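Laitinen Gear Set: README

Welcome! This is the parts and picture collection for the Laitinen gear set, a small bench kit of spur gears that Ilari Leinonen and I have been putting together at Mirenham. Small gears are lovely things to look at up close, and we hope you enjoy them as much as we do (a bit of tooth counting is allowed).

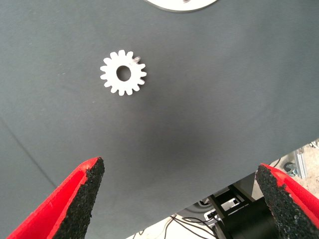 Page last changed: 8th July

What's in the set

There are 246 pictures so far, sorted into 12 folders by part. White gears are filed under W and metal ones under M. The white one on the dark gray cloth has sixteen short teeth and a big round bore, so it's a great part to start with if you're sketching tooth profiles!

The metal gears are my favorites. Look for the bright chamfer around the bore and the fine machining marks on the teeth, which show up beautifully when the light comes in from one side.

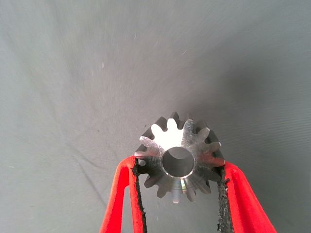 Using the pictures

Free for classes, drawings and hobby projects. Please credit the Laitinen gear set. Corrections to part labels go to Elsa Kokkonen, and she really does want to hear about them. More parts coming in December!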